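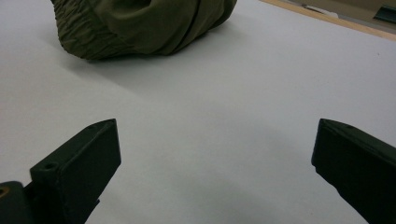
Olive green on the white table, before folding.

4th December

I have a bad habit with thin clothes. Because they are light and take so little space, I never fold them. I only press them into a ball and push the ball where there is a hole. In this way I have lost one scarf, two pairs of running trousers and, for most of the autumn, the green thing you see at the top of this post. I found it on Friday morning behind the winter blankets.

My neighbor Horácio Cunha worked many years in a shop for outdoor clothes, and he has strong opinions about this. He told me in June that a light fabric remembers everything. I thought it was a nice sentence and I did nothing. Now I look at all those small lines close together, side by side like the lines in an old hand, and I think I should have listened to him.

So this week I decided to empty the whole closet in the hallway and do it properly. I put everything piece by piece on the white table, where I can see well what I have. On the bed it does not work for me, the bedspread has too many colors and I start to mix the piles. Also on the bed I sit down, and then it is finished for the day.

The closet had 91 pieces in it. I counted them because my sister made a bet with me that it would be less than sixty. She owes me a lunch at Paiva, and I will take the fish.

How I do it now, for the light fabrics:

First I shake the piece two or three times, strongly, holding it from the top. Then I lay it down and open it with flat hands, from the middle to the outside. I don't pull. When I pulled in the past, I made one part straight and the part next to it worse. If there is elastic somewhere, I let it be gathered as it wants, and I fold only the rest around it. For a long time I was fighting with elastic and I don't recommend it.

After this I fold in three along the length, then I roll, not very tight. The roll goes standing in a box. I bought two boxes from Flakico for this, the low ones without lid, and they fit on the second shelf with a finger of space. The Gradix ones were cheaper but too tall, I would have to take out the box each time to see inside, and I know myself.

For the deep wrinkles I hang the piece in the bathroom while I take a shower and I leave it there until the evening. Horácio says a cool iron with a cotton cloth in between is also possible, but one must read the label first. My labels are mostly washed to nothing, so I stay with the bathroom — it is slower, but I have not yet burned anything.

The heavy sweaters are still in a pile on the chair. For these I have no system. Rolled they become like a loaf of bread and the box is full with three. If somebody has a good way for thick wool in a small closet, please write it in the comments, I read all of them even when I answer late.

My cat Uto has already slept in one of the new boxes, so I think I will need to buy one more. Tomorrow I continue with the shelf of the hats and gloves, where I expect to find many left hands and not so many right ones.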